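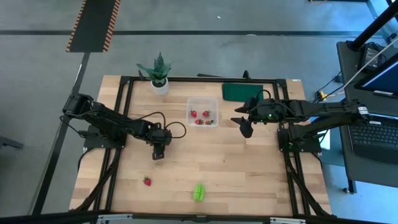 *Strawberries and the clear box, with one still out on the wood and the green piece at the front.*

16 September 2021

Mostly a fruit and boxes day. I meant to get on with labels for the Trotia market stall set and ended up spending the whole morning on strawberries, so the labels are still sitting in the blue folder and that's where I'll find them tomorrow. I'm writing this up properly for a change because Noémie is taking over the vegetable half on Monday and she can't read my scraps of paper (fair enough, neither can I by the end of a week).

**The clear box**

I like it! I didn't think I would. I'd been all for little baskets, because a market stall ought to have baskets, and I had a lovely picture in my head of the whole thing looking like a Saturday in town. But the clear box is shallow and see-through and you can tell straight away what's in it, even from the other side of the table, and with the red showing up against the pale wood it looks good enough to sell. The rounded corners are kind to fingers as well. I ran my thumb along the rim of every one in the carton and found two with a bit of a burr, and I've put those aside on the windowsill with a scrap of tape on them. Please don't put them back!

They come from Charpentier in cartons of 24, and we've got one carton open and another under the bench. Noémie wanted to know if we could get the same box a bit deeper. I've looked through their list and there is a deeper one, but it's also longer, and then it won't sit in the shelf insert, and we'd be back to cutting inserts again. I'd sooner stay with the shallow one and have the fruit peeping over the top.

**How the strawberries sit**

Four go in nicely with space to get your fingers between them. In the photo there are two up towards the top and two close together along the bottom, and the bottom pair is the arrangement I keep coming back to, just because they look as if they've been chosen. I tried rows afterwards, all the tips pointing one way, and it was horribly neat, like a box of chocolates. Tipped in anyhow they look much more like fruit.

Five is the question. The fifth one does fit. What happens, though, is that the leafy caps start to catch on each other, and when you lift one you sometimes bring its neighbour along for the ride. I did it over and over after tea, slowly and then in a hurry (the way a four-year-old would), and in a hurry it went wrong often enough to annoy me. So there are two ways to go:

- four in the box, and the fifth lives loose on the stall as a "taster"
- five in the box, and we trim the caps a little

I'm for the first. Trimming caps is a rotten job and they'd look bald. Also I love the idea of a taster, with a small dish of its own. Noémie says a loose one will be the first thing lost from every set, and she's probably right, so perhaps we put a spare in the mending bag and say no more about it.

Still to try: a thin liner in the bottom of the box, to stop them skating about when the shelf is carried. I've got a sheet of 3 mm felt left from the Nonum job, the dark green. It might spoil the see-through look from underneath, but then who's looking from underneath? Children sitting on the floor, that's who. Worth cutting one and having a look before deciding.

**The green one**

I've been writing "green pepper?" on everything, with the question mark, and it's time we settled it. It's the bright lime one with the ridges and segments. I've called it a pepper since it came, Noémie said courgette end, and the woman who brought the post said gourd. It's a cheerful colour and it sits well next to the strawberries, I wouldn't want to drop it, but it needs a name on the card and the name has to be one a child can check against the thing in their hand. If we go for pepper it goes in the vegetable crate, and then it needs something beside it that is clearly a different vegetable. A carrot would do.

What I don't want is for it to go in a clear box. I set it beside an empty one later on to compare and it makes the box look mean. It wants to be out on the counter, or in the crate with its bigger relatives.

**Sizes and the sorting card**

The sorting card for this shelf says "Put all the strawberries in the box". Simple, I thought, until I tried reading it out loud as if I'd never seen the set. Does "all" include the taster? If we go with four and a taster, the card is wrong. Possible wordings, none of them perfect:

1. Fill the box with strawberries.
2. Put four strawberries in the box and keep one for the customer.
3. Can you pack a box for someone?

I like number 2 for the older ones as there's a bit of counting in it. Number 3 is the nicest to say. The trouble with number 1 is the word "fill", because there'd be a child somewhere who'd fill it with whatever came to hand, green pepper (?) and all, and be quite right to. Maybe we print 2 on the front and 3 on the back. The cards are double-sided anyway and at the moment the backs are only a border.

Card stock: we have some 100 sheets of the cream left, which is plenty for this run if I don't mess up the cutting like I did in February. The cream does look better than the white next to pale wood. White looked a bit doctor's surgery.

**Storage**

The shelf inserts from Udora turned up and they are very nearly right. The slot for the box is snug on the long sides and has a bit of slop on the short ones, so the box slides an inch or so when you tilt the shelf and makes a clacking noise that I could do without. I packed the gap with a folded strip of card as a stopgap. Better answer is a little block glued at one end. There are offcuts in the bin by the door which would do, just sand the corners first and use the wood glue and not the white stuff in the unlabelled bottle. (I still don't know what's in the unlabelled bottle. It dries pink.)

I've ended up with 3 shelves made up as trials:

- top shelf, boxes only, strawberries in
- middle shelf, boxes plus the dish for the taster, no dish yet so I used a jar lid
- bottom shelf, crate for the vegetables, with the green one in it by itself looking a bit lonely

Carried each of them from the bench to the big table and back. The top one was fine. The middle one lost its jar lid both ways. A proper dish with a flat foot should cure that, and if it doesn't I'll cut a shallow ring for it to sit in. The bottom one has too much room to say anything useful about until Noémie has more vegetables.

**Cleaning**

A note on the boxes, as they show every fingerprint. I tried the spray from the kitchen and it left streaks that I then spent ages polishing off. Warm water, tiny drop of washing-up liquid, rinse, and dry with the soft cloth (the yellow one, please, the blue one sheds). Don't use kitchen roll, it scratches, and the scratches are on the box that's now in the drawer as proof. We ought to put a line about it in the leaflet too, in friendly words, because the sets will go through a lot of hands and a cloudy box loses all its charm.

**For Noémie, Monday**

- second crate is behind the door, it's heavier than it looks
- vegetable list is in the back of this book, crossings-out are mine, ignore the swede
- decide pepper or courgette or gourd and write it on the card in pen so I can't change it
- check whether Charpentier will swap the two burred boxes or whether we just rub them down, I don't mind either way
- the felt is in the long drawer, under the sandpaper

**For me**

- labels!
- dish for the taster, try the charity shop before ordering anything
- end blocks for the inserts
- one felt liner, look at it from floor level
- type up the card wordings and read them to my nephew on Sunday, he's merciless

Added later: cut the liner after all, while the kettle was on. Dark green is lovely with the red and the strawberries stay put when I tilt the shelf. From underneath it's a plain green rectangle, which I can live with. I've left it in the box on the middle shelf so we can both get used to it. Felt edges need a tidier cut than I gave them, use the steel rule and a new blade.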